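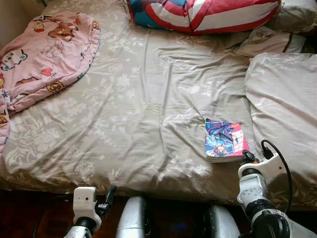
Start with what the vendor promised us at Jetalcombe. Wateo came in with a slide saying the machines would do rooms and the housekeepers would do "guest care." I asked what guest care was and got a second slide. Meanwhile a room is still a room. You get a creased fitted sheet, a cartoon-print blanket bunched up on one side, a paperback left lying on the bed, and every one of those is a decision. Does the book go on the shelf or stay put? Our staff answer that without slowing down.

Pause. Let them look at it.

Staff housing and family rooms, 29 in all. Before the trial, one person took a room start to finish. Now one person minds two units and finishes what they leave. Curkach calls this "supervision." The pay grade did not move. (Say that again if the back row is talking.)

The 90 minutes. Management likes this number, so be fair to it. It is the time saved per shift on paper. It leaves out walking back to clear a stop, and it leaves out the log. Lleucu Price kept her own tally in December and could not find the 90 minutes anywhere. Read her line: "I used to be tired in my back. Now I'm tired of waiting."

Baert wants to roll this out to the other building by spring. My questions for them:
- Who gets blamed when a guest's things get moved?
- Do hours get cut before or after it works?
- Can a housekeeper switch it off and just make the bed?

Take questions. Skip the Wateo video if we're past 2:30.

Last updated: December
Home > Talks > Work and Machines > Speaker notes
Contact | Copyright Jetalcombe Staff Forum | Back to top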